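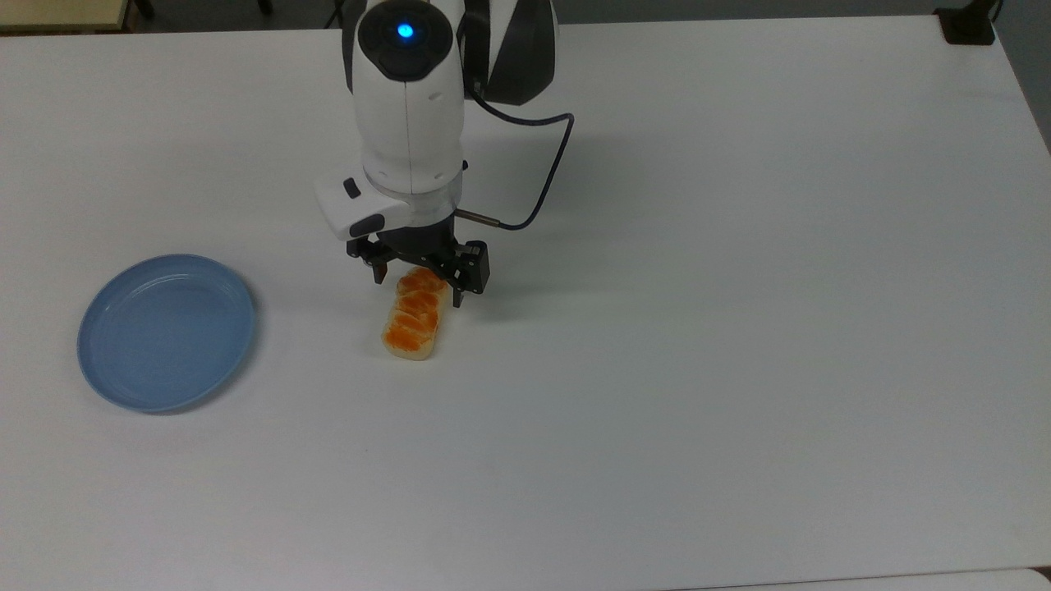
The editor of the Sakard podcast does not appear on it. The hosts watch a film at home, record a commentary over it in real time, and send in one file each. The editor's job is to turn those files into a single track that a listener can start with the movie and leave alone until the credits. We spoke by phone between episodes 89 and 90.

The first subject was sync. Most commentary shows give a verbal countdown and tell the listener to press play on "now." The editor considers this adequate for a short film and poor for anything longer.

"The countdown gets you within a second, which is fine. The trouble is that people own different versions. A disc sold in one region runs at 25 frames per second and another at 24. Over a feature you end up minutes apart, and the host is laughing at a scene you haven't reached."

The show used to ignore this. For the past year it has published two files per episode, one timed to the 24-frame version and one to the 25. The second is made from the first by speeding it up a little over four percent with the pitch held. Speech survives that well. Laughter does less well, and the editor checks every long laugh by ear.

"Pitch correction hears a group laugh as noise with some tone in it. It smears. If it's bad I cut the original laugh back in at normal speed and take the difference out of the silence after it."

There is usually silence after it. Raw tracks for a comedy contain long stretches in which the hosts watch and say nothing, and these cannot be removed without breaking sync. On an ordinary talk episode the editor takes out over 400 pauses. On a commentary the number is zero. Gaps longer than 36 seconds get a spoken marker instead, recorded afterward by one of the hosts, naming what is on screen.

The markers were introduced with the episode on Vakis, a farce with almost no dialogue in its middle reel. The hosts had little to say over it. Several people wrote in to ask whether the download was broken.

"They had a fair point. Dead air in a commentary sounds the same as a failed file. Now you get a line like 'he's on the roof' and you know where you are, and you can also check your sync against it."
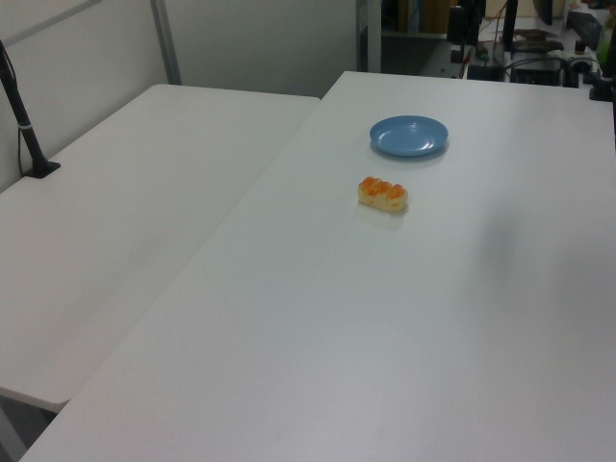
One listener's email, which the editor read out over the phone, complained that the markers gave away jokes, and asked for them to be placed after the gag and not during it. The editor changed the practice the same week. A marker now goes on the first cut following a punch line, or on a change of location if there is one nearby.

On equipment the answers were short. Each host records to a Koltell interface at 48 kHz, 24 bit, mono. Film audio goes to closed headphones only. Bleed from the headphones is the most common fault, and it is worse on comedies, where hosts turn the volume up to hear mumbled lines and then laugh directly into the microphone.

"I ask for the headphones at a level where you could miss a line. They don't do it. I set a gate at minus 45, and on a bad day I go through with the mouse."

Clock drift between the hosts' machines is handled with two claps, one before the film and one after the credits. The editor lines up the first pair, measures the offset at the second, and stretches one track to match. The largest offset so far was 13 frames, on a laptop that has since been replaced.

We asked about loudness. Finished episodes sit at minus 19 LUFS in mono. The editor has had requests to go louder and has declined, on the grounds that a commentary is normally played under or alongside a film and the listener needs room to adjust both.

The episodes recorded with an audience at the Söderlund are done differently. The film plays through the house speakers, so bleed is unavoidable and the sync track is effectively the room itself. Those are released in a single version, for the print that was shown that night, with a note giving its running time.

"I'd like to do the other speed for those as well. With the film audible underneath, the pitch correction works on the music too, and you can hear it working. I tried it on one reel and deleted it."

The next live recording is planned for March. The title has not been chosen, and the editor has asked for something under two hours.

Contact | Copyright 2023, all rights reserved | Back to top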